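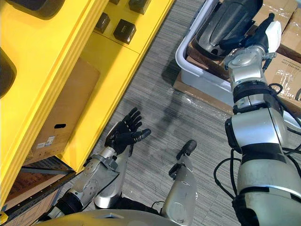

4. Setting up the picking position

This section covers placing the Ekton two-armed unit at a Rastow shelving bay and checking the cables and wrist cameras before the first run. It applies to units with serial number 2515 and above. Place the unit so that both arms can reach forward over clear floor, with the shelving on the left and the bin on the right. The bin stands on a flat cardboard sheet; any plastic wrap left on the sheet must be trimmed back or taped down, as loose film is easily caught by a foot. Cables beside the right arm may hang in a curve at the upper arm but must not reach the floor.

CAUTION: Press the stop button and lock it before stepping between the arms.

4.1 Placing the unit

1. Lower both arms to the rest position.
2. Move the unit up to the bay and set the feet flat on the carpet.
3. Open the left hand fully, palm up, and check that it clears the front of the lower compartment.
4. Move the right gripper slowly to the rim of the bin. Stop if the wrist touches the rim.
5. Save the position under number 34.

Note: If the shelving is moved later, repeat steps 2 to 5. A saved position is not corrected automatically.

4.2 Checking the wrist camera view

1. Open the camera page and choose the wrist to be checked.
2. Hold the wrist still over open floor.
3. Compare the view with the one below. The rounded housing should fill the top of the view, with the bracket directly under it.
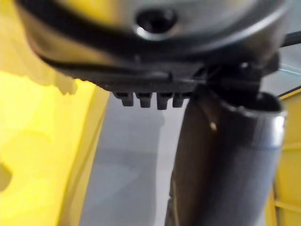

Figure 4-2. Wrist camera view with yellow surfaces to either side and grey floor between. The four teeth under the bracket must be visible.

4. If the teeth are out of view, loosen the camera clamp by half a turn, correct the angle and tighten again.
5. Wipe the lens with a dry cloth. Do not use solvent.

Note: Blurring of nearby shelving is normal and needs no adjustment.

Repeat the check each time a gripper is changed. Spare clamps are ordered from Turcotte, part 1974.

Section revised February 2023, M. Robichaud. Checked by T. Thibodeau, Radotham.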